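# Comparing two grippers in simulation: speaker notes

2020-05-18, group meeting. Slot is 20 minutes, stop at slide 7 if questions run long.
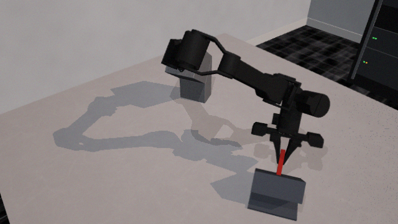

Start with the question Gladys asked in the planning call: does the Jarman gripper hold a thin part straight enough to place it, or do we need to pay for the Uvar? Say up front that all results today are from the simulator. Same arm, same controller, same start pose for both grippers. Point out the red rod on the slide, upright between the fingertips with its lower end just touching the gray block. Contact with the block is where we begin measuring tilt.

**Setup (slide 3)**

- 3338 runs in total, both grippers together.
- 666 of those had a camera offset added on purpose. Keep them apart from the rest, Manouchehr will ask.
- Grip force fixed. We did not tune it per gripper.

**Results (slides 4 and 5)**

Jarman: good when the rod is picked near the middle of the fingers. Tilt grows quickly once the pick is off center. Uvar: slower to close, less tilt, and it copes better with the camera offset. Show the two tilt plots side by side and wait a few seconds before talking.

Līga wrote the contact model. Credit her here — I forgot last time.

**What we don't know (slide 6)**

Friction values come from one bench test at Wendum. If they are too high, both grippers look better than they are. Eglė thinks the Jarman would suffer more. I agree but have no numbers for it.

**Next (slide 7)**

Hardware runs in July, Jarman first. Ask Ezekiel whether the arm at Cunach is free, and ask who can print spare fingertips.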